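Plenum Community Help
Home > Storage and Organizing > Small Parts and Toys

Storing solid color cubes in a woven basket on a white table

Posted by Ollar in January
Status: open

I keep a set of solid cubes, red and blue, on a white tabletop and want them to live in a brown woven basket when they are not in use. The cubes come in more than one size. The full set is 18 pieces, but only a few are out at a time.

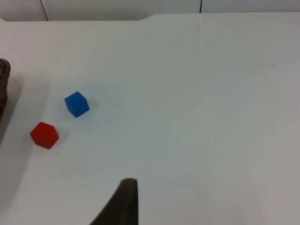

Red and blue cubes on the bare tabletop.

Three things I would like settled before I buy a second basket:

The weave is open enough to let light through. Will it hold the small cubes, or do I need a liner?

Is it better to sort by size or by color?

Does a woven base mark a matte white surface over time? The table is a Delanside and the replacement top is listed at $129, so I would prefer to avoid finding out.

Pongsiri
3 replies accepted on other threads

Take the liner question first. Measure the shortest edge of the smallest cube and compare it with the widest gap in the weave, checking the floor and the corners separately. Corners are usually where the strands spread. If the cube edge is at least twice the gap, no liner is needed. In a basket with a tight, regular weave the gaps are a few millimeters at most, and a cube will not get through. 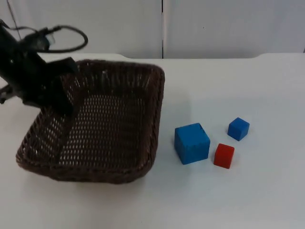
A low basket with flared sides has one drawback – the usable volume is smaller than the rim suggests. Measure across the floor, then multiply by the inside height up to the lower edge of the braided band. Fill to that line and no higher, or the top layer slides off when the basket is lifted from one side.

On sorting, go by size. Color can be picked out at a glance against white, but two blue cubes of different sizes are easy to confuse when one is further away. Suggested order:

1. Clear everything off the table except the cubes and the basket.
2. Pull the large cubes to one side, whatever their color. Check any that are touching a smaller one.

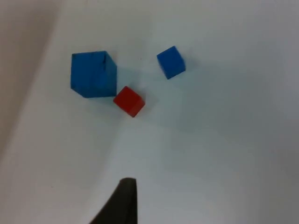

3. Put the large cubes in flat, one layer, faces against the floor of the basket.
4. Drop the small cubes into the spaces left over.
5. Lift with both hands under the base. Braided rims loosen if they take the load.

Teodor Michalski

Agree on size. I disagree about skipping the liner. Cut a piece of 5 mm felt to the floor of the basket. It keeps dust from sifting down onto the table and cuts the noise.

As for marking, it depends on the strand. Natural cane can have rough ends that scratch. Synthetic rattan is smoother but can trap grit underneath, and the grit does the scratching. Look at the strands up close in good light – a glossy, almost plastic look suggests synthetic.

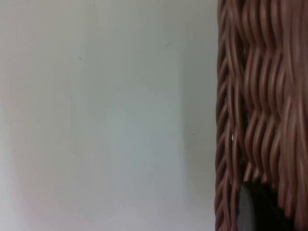 Reddish-brown weave at close range.

Wipe the underside with a damp cloth and let it dry before it goes back on the table. Four felt pads under the corners will also do it.

Delanside_owner

I just use a shoebox. Had mine 5 years, no marks.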